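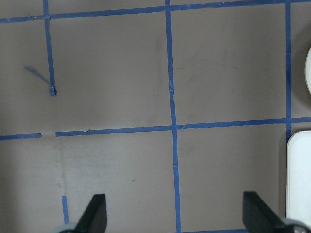 파란 테이프로 칸을 나눈 작업대와 그리퍼의 검은 손가락

로봇 동아리를 맡고 있다고 하면 사람들은 대개 대회 이야기를 먼저 물어봅니다. 몇 등을 했느냐, 상금은 있느냐, 우리 애도 그런 걸 하면 대학 가는 데 도움이 되느냐 하는 것들이지요. 물어봐 주시는 마음은 고맙지만, 저는 그럴 때마다 조금 엉뚱하게 테이프 이야기를 꺼냅니다. 작업대에 바둑판처럼 붙이는 그 마스킹 테이프 말입니다. 듣는 분은 좀 실망한 얼굴이 되시는데, 저는 이 이야기를 꼭 하고 싶거든요.

저희 동아리 이름은 Plulus이고, 올해로 3년째입니다. 매년 7월에 Siltimmont에서 열리는 학생 물체 조작 대회에 나갑니다. 과제는 말로 하면 참 싱겁습니다. 접시나 쟁반에 놓인 물건을 로봇 팔로 집어서 정해진 칸에 옮겨 놓는 것이 전부예요. 어른이라면 전화를 받으면서도 할 일이고 다섯 살 아이도 금방 합니다. 그런데 로봇에게 시켜 보면 레몬 하나 집는 일이 얼마나 복잡한지, 처음 들어온 학생들은 첫 주에 다들 할 말을 잃습니다.

신입생이 들어오면 저는 코드부터 주지 않고 테이프와 자를 줍니다. 작업대에 줄을 치고, 칸마다 번호를 정하고, 물건을 어느 칸에 어느 방향으로 놓았는지 공책에 적게 합니다. 학생들은 당연히 싫어합니다. 로봇을 만지러 왔는데 도배를 시키니까요. 줄이 비뚤어지고, 끝이 들리고, 어떤 데는 찢어져서 중간이 끊기고, 그러면 또 붙여야 합니다. 작년에 한 학생이 제게 이건 공학이 아니라 미술 시간 같다고 항의한 적도 있습니다. 그 말이 재미있어서 한참 웃었는데, 속으로는 미술 시간이면 또 어떤가 싶었습니다.

제가 이 일을 고집하는 까닭은, 실패에도 주소가 있어야 한다고 믿기 때문입니다. "자꾸 놓쳐요"라는 말로는 아무것도 고칠 수가 없습니다. 그렇지만 "왼쪽에서 둘째 칸, 접시 테두리 쪽에 있을 때만 놓쳐요"라고 말할 수 있게 되면 그때부터는 할 일이 생깁니다. 조명을 볼 수도 있고, 손가락이 들어가는 각도를 볼 수도 있고, 접시를 바꿔 볼 수도 있지요. 지난 학기에 학생들이 공책에 적은 시도가 357번인데, 그중 64번은 실패한 이유를 끝내 모르겠다고 솔직하게 써 놓았습니다. 저는 그 예순네 줄이 제일 기특합니다. 모르는 것을 모른다고 적는 일은 어른들도 잘 못하지 않습니까.
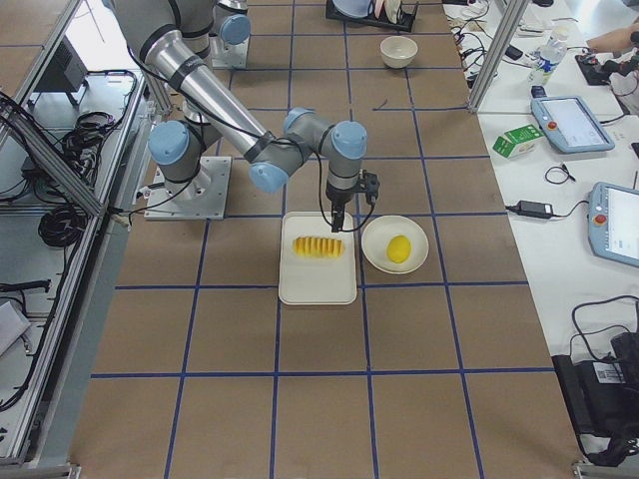

요즘은 Umus처럼 시작부터 끝까지 다 해 주는 교구 꾸러미를 권하는 분들도 계십니다. 상자를 열고, 판을 깔고, 버튼을 누르면 첫날부터 로봇이 움직입니다. 저도 써 봤고, 나쁜 물건이라고 말할 생각은 조금도 없습니다. 수업 시간이 일주일에 한 번뿐인 학교라면 저라도 그걸 고를 거예요. 다만 줄이 이미 인쇄되어 있는 판 위에서는 학생들이 줄을 의심하지 않더군요. 자기가 붙인 줄은 의심합니다. 로봇이 엉뚱한 데로 가면 혹시 내가 잘못 붙였나 하고 자를 다시 들고 옵니다. 저는 그 걸음이 동아리에서 배울 수 있는 것 중에 꽤 귀한 편이라고 생각합니다.

물론 반대 의견도 있습니다. 대회가 코앞인데 그럴 시간이 어디 있느냐는 말을 학부모님께도 들었고, 동료 교사에게도 들었습니다. 맞는 말씀이에요. 저희는 작년에 본선에 가지 못했고, 마지막 주에 코드를 손볼 시간이 모자랐던 것도 사실입니다. 그때 테이프에 쓴 이틀을 코드에 썼더라면 결과가 달랐을까, 저도 가끔 생각해 봅니다. 달랐을지도 모르지요. 그래도 다시 하라고 하면 저는 또 테이프를 사 올 것 같습니다.

대회 쪽에도 한 가지 부탁을 드리고 싶습니다. 지금 채점표에는 제한 시간 안에 옮긴 개수만 들어갑니다. 여기에 연습 기록을 보는 점수를 조금만, 정말 조금만 넣어 주시면 어떨까요. 공책을 두툼하게 꾸며 오는 팀이 생길 거라고 걱정하실 수도 있겠지만, 심사하시는 분이 아무 쪽이나 펼쳐서 이날은 왜 안 됐느냐고 물어보시면 금방 알 수 있는 일입니다. 직접 해 본 학생은 그런 질문을 받으면 눈이 반짝반짝해서 말이 길어지거든요(선생을 닮아서 그런지 저희 학생들은 특히 깁니다).

월요일 오후 동아리실에는 레몬 냄새가 나는 날이 많습니다. 연습이 끝나면 학생들은 바닥에 떨어진 테이프 조각을 줍고, 공책에 그날 날짜와 조명 상태를 적고 집에 갑니다. 올해 들어온 신입생 둘은 아직 줄을 똑바로 못 붙입니다. 다음 주에는 긴 자를 하나 더 사다 줄 생각입니다.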